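The vaccine boat reaches Nalcombe at dawn, and half the island is already on the dock. I love this place! Covadonga Miranda, the only nurse for 400 people, carries the cooler uphill herself.

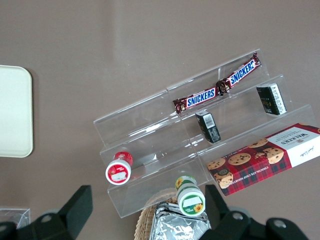
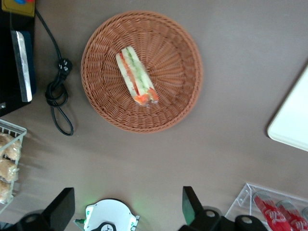 Measles came in June, with nine cases in two weeks. Miranda and Julián Lozano, who pilots the boat, went door to door – every single door, even the farms out past Aguirre – and by August the fever charts were blank. "We just kept walking," she told me, grinning.

Related
Clean water comes to Mumero
The night shift at Pramonine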